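Wundville Table Clearing Notes -- README

October, by Theano Mitsotakis-Vlachou

This site uses cookies to remember your reading preferences. Accept / Manage

## What this is

A set of notes and pictures on clearing and resetting a table, kept under the working name Trinano. There are 23 short sessions, sorted into 2 folders: `clear` and `reset`. I wrote the labels and Fotis Liapis checked them. We disagreed often enough that I would not treat any label as settled.

## What "cleared" means

Less than you would hope. The Nevenico checklist we started from calls a table clear when "all loose items have been removed." That sounds fine until you ask what counts as loose. Is a rack loose? It can be picked up. It also lives on the table in plenty of homes, and nobody who lives there would say it needs clearing.

We ended up with three labels:

- `bare`: wood and nothing else
- `parked`: one thing pushed to a corner or edge
- `busy`: anything more

I have doubts about `parked`. It covers a white rack or tray in the far corner with a wide strip of bare wood in front of it, and it also covers a stack of mail that somebody gave up on. Those are different situations and the label hides it.

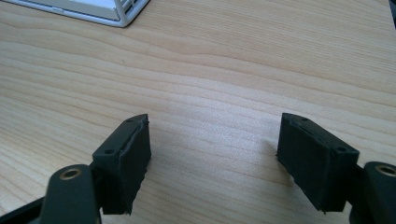

Fotis Liapis objected that a rack in the corner is the normal state of a working table, and that a label which makes it sound like unfinished business will push people toward putting away things they need again in an hour. He wanted `parked` renamed `home`. I said we had no way of knowing what was at home and what was stranded, and the name stayed.

## Known problems

- Grain and small flecks in pale wood get reported as crumbs. Check before you trust a crumb note.
- Session times are rounded to 40 seconds, a poor choice I inherited.
- The text notes come to some 600 lines and the early ones are terse.

## Use

Fine for comparing wording. I would not use it to argue that one way of clearing a table is faster.

## Comments

**Karagiannis:** Are the crumb notes going to be fixed or just warned about?

**Fotis Liapis:** Still think it should be `home`.

**Theano M-V:** Warned about for now. The `reset` folder comes first.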